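Misell two-arm home robot: can it do the bedroom yet?

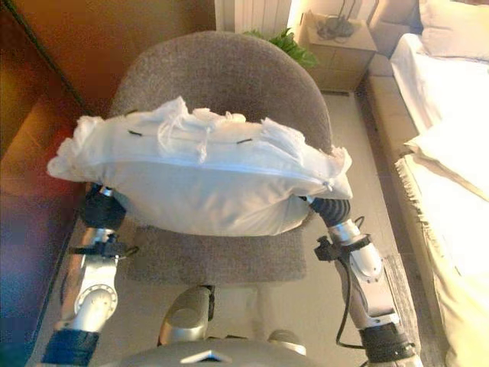
Gualtiero Cirillo

Let me start with the question I get most from people who land on this page, which is some version of "will it make my bed?" No. Not the whole bed, not the way you'd want it done before your in-laws arrive. But it will pick up a pillow in both grippers and hold it up in the air over an office chair, and if you've spent any time with these machines you know that a pillow is a pretty rude thing to hand to a robot!

I sell and set up the Misell for Grirnthorpe, so yes, I'd like you to buy one or at least rent one. I'd also like you not to send it back after 30 days, so I'm going to tell you what I tell people on the phone.

A hard box is easy. It has corners, it stays the same shape, and when you squeeze it nothing much happens. A pillow gives. Push on one side and the filling goes somewhere else. A smooth cover slides, a zipper gives the gripper a hard ridge in the middle of something soft, and any wrapping or tissue bunched along an edge makes it tough to tell where the pillow stops. With two arms you can press from the left and the right at once and let the squeeze do the work. One arm has to pinch a corner and hope.

What it does well right now

Cushions and pillows, one at a time, from a chair or a bed. Folded towels, as long as they stay folded. Shoes. Empty laundry baskets (full ones depend on what's in them — jeans are heavy). Moving things off a seat so the floor can be vacuumed. I had ours clearing chairs most of January and got used to it faster than I expected.

What it does badly

Fitted sheets. I've watched it try and I've stopped trying. Duvet covers, same story. Blankets with fringe or tassels are a maybe: it can drag one straight, but a tassel can work its way between the gripper ribs and then you're the one untangling it. Loose cables on a nightstand, please just tidy them up first. It doesn't know which charger you care about.

It's also slow. Putting 20 small things away takes it most of a morning, and you or I would be done before the coffee was ready. I don't think that matters as much as people say it does, if you're out of the house anyway. If you're standing there watching, it will drive you nuts.

How it's set up

You get two arms on one body, each with a ribbed gripper, plus the charging dock and a tablet for telling it what goes where. The grippers come from Krasniqi and they're the part I'd brag about. The ribs hold on to slippery cotton without your having to crank up the force, and the pads swap out by hand. The robot needs room for its elbows! Measure the gap between the bed and the closet before you order. If you have to turn sideways to get through there, so does it, and it can't.

We do the first visit with you. I walk the room, we pick three or four jobs, and you show it where the pillows live. After that you can add jobs yourself. Most people start with way too many. Pick one dull thing you do every single day and let it get decent at that.

Shops and small hotels

Nondutley is our package for places with the same room over and over, and I'll say that's where the machine makes more sense today. Same chair, same bed, same spot for the spare pillow. It still won't change the sheets, so you're not replacing your housekeeper. You're giving her a helper that fetches and stacks.

Price and terms

Rental is 2000 dollars a month with service included. A setup visit with custom jobs is 3000 dollars, once, and I take that off the bill if you later buy the machine. Replacement gripper pads come in pairs and are free while you rent.

Returns: you have 30 days, and I pick it up myself. Keep the crate if you have somewhere to put it.

If you want to see it handle your own stuff, bring your own stuff. The heavy quilt, the weird bolster, the beanbag. I'd rather find out in my showroom than in your bedroom, and I like a challenge — call ahead and I'll have it charged.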